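Two weeks with the Dakel finger set

The Dakel fingers arrived on a Wednesday in a padded envelope, which was less packaging than I expected for the price. I bought the standard set: 2 fingers, 12 screws, an adapter plate and a folded sheet of instructions with the torque values printed too small to read. Siwan Kneath sent me the PDF version, where they can be enlarged.

I ordered them to replace the aluminum fingers that shipped with my Paucar gripper. Those hold square stock well and almost nothing else. Most of what I want to pick up at home is curved and plastic: lids, caps, tubs, the occasional cup.

Installation

The adapter plate fits the Paucar bolt pattern without drilling. The supplied screws are slightly long for the older gripper body and bottom out before the plate is snug. I swapped in a shorter set from my own drawer. Dakel lists the older body as supported, so a second bag of screws should be in the envelope.

After mounting, the jaw zero was off and had to be reset in the controller. The Trirneo driver has a menu entry for this. It wants a restart afterward and doesn't say so.

Test

I ran 200 grasps on rounded plastic parts, all at 80 percent of the default closing speed, with the same approach angle. I logged a grasp as good if the part stayed put through a lift, a quarter turn of the wrist and a return.

The fingers did well on anything with a rim. Smooth domes with no edge to catch were worse, and most of the failures came from closing too high on the curve, where the part squirts out downward. Lowering the grasp point fixed nearly all of that. Raising the force did not, and on thin parts it only bent the wall.

Glossy white parts gave the wrist camera trouble. Reflections wash out part of the surface and the edge detector finds a contour that isn't there. That is my lighting and my software, so I haven't held it against the fingers. A diffuser is on the list.

Complaints

The finger surface picks up dust and needs wiping. Dakel sells replacement fingers only in pairs. The warranty card has to be mailed in, on paper.

Support was decent. I wrote to ask about the screw length and Giorgia Pellegrini answered the next morning with a drawing, including the dimension I needed and two I didn't.

I'm keeping them on. The aluminum fingers are back in their box for square work. Next I want to try the Maltlow soft pads on the same parts, if Gerardo Carbone ever returns my spare plate.
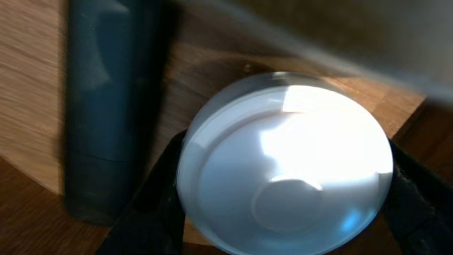
Dakel fingers closed on a round white part, wrist camera view.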